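Pumeck Cell 2 – bin picking
Monthly inspection checklist, with comments
Date: 21 October 2026
Line: Shek returns sorting
Cell state at start: locked out, air off, arm parked over bin
Last full service: see Greneck binder, yellow tab

OK = fine. ATT = needs attention, can run. STOP = dont run till fixed.

1. Guarding and stops

1.1 E-stop at cell door – OK. Latches, resets with a twist.
1.2 E-stop on pendant – OK. Button a bit stiff. Same as last month.
1.3 Door interlock – OK. Opened during slow jog, arm stopped.
1.4 Light curtain, operator side – ATT. Works but the lower window was filthy. Wiped it. Put it on the weekly list please, it keeps coming up.
1.5 Floor marking – ATT. Worn through by the door. Tape on order from Clornus.
1.6 Warning labels – OK, all readable.

2. Arm

2.1 Mounting bolts – OK. Paint marks still lined up, none moved.
2.2 Oil leaks, all joints – OK. Wiped joints with white cloth, cloth clean.
2.3 Noise on slow jog – OK. Slight tick on axis 4 when reversing, was there before. Note it, leave it.
2.4 Brake test – OK. Ran from menu, all axes passed.
2.5 Covers and caps – OK.
2.6 Home position check – OK. Pointer meets pointer.

3. Cables and hoses

Most of the time goes here. Dress pack is the thing that fails on this cell, everything else gets fixed before it breaks. Jog the wrist end to end at 2 percent and watch the loop the whole way. Not the screen, the loop.

3.1 Yellow cable, outer loop at wrist – ATT. No cuts, jacket good. Loop is wide though, and when the wrist rolls back it swings close to the bin wall. Didnt touch on the jog. Might at full speed. Shorten it next service.
3.2 Black bundle inside the yellow – ATT. Strands fan out next to the joint. Wants one more tie there, a loose one, so they can still slide.
3.3 Black tie on the arm side – OK. Tight but not biting in.
3.4 White bracket at top of loop – OK. Screws checked by hand. If it ever cracks thats a STOP.
3.5 Air fittings at gripper – OK. Put air back on for this one, soap test, no bubbles. Air off again after.
3.6 Cables on the bench, right side – ATT. Lying loose past the blue tape. Need a clip or a cover. Third month running.

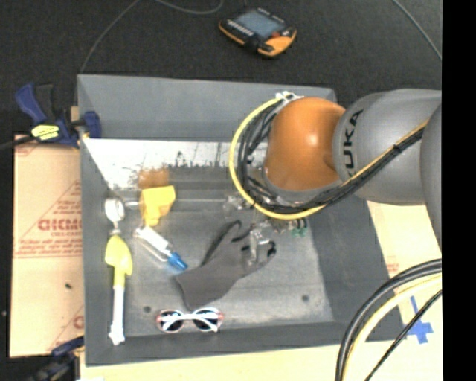 Item 3, cable loop at wrist, mixed test items in bin.

Whoever does the next one – look at the loop from the door side too. From the operator side the joint hides half of it and you will sign off something you didnt see. Routing drawing in the binder is the old one, from before the gripper change. Go by the arm, not the drawing, until Clornus sends the new sheet.

4. Gripper

4.1 Fingers, straight and tight – OK.
4.2 Finger tips, wear – ATT. One side more worn than the other. Swap left for right at next service, new pair after that.
4.3 Open/close, 42 cycles by hand from pendant – OK. No sticking.
4.4 Part-present signal – OK. Comes on with a glove, comes on with something thin. Test both, soft items are where it used to drop out.
4.5 Grip count reset – done. Was at 2000, the service limit, so tip swap shouldnt wait past November.

5. Bin and bench

5.1 Bin position against corner marks – OK.
5.2 Bin clamps – ATT. Retightened both on the left. Handle turned more than I liked on the upper one. Check weekly. If the bin shifts every pick is off and people start blaming the vision.
5.3 Bin floor – OK. Scuffed, no burrs. Leave the scuffs.
5.4 Bin walls, inside – ATT. Shiny back wall gives reflections. Vision threshold set to 116 for now and picks are fine. Matte film would be the real fix.
5.5 Loose stuff on bench – ATT. Handheld was left behind the bin. Goes back on the hook before auto, every time.
5.6 Test items – OK. Soft, thin, round, long, all there. Replace anything broken, sharp bits mark the tips.

6. Restart

6.1 Tools out, count against the board – done
6.2 Locks and tags off – done
6.3 Air on, pressure at green mark – OK
6.4 One slow cycle, door shut – OK
6.5 Ten cycles at normal speed – OK, one missed pick, it retried and got it
6.6 Backup saved to cell drive – done. Drive nearly full, somebody clear the old ones

Open items to carry over: 1.4, 1.5, 3.1, 3.2, 3.6, 4.2, 5.2, 5.4, 5.5
No STOP items. Cell released to production.
Copy to Greneck binder and to the Shek line desk.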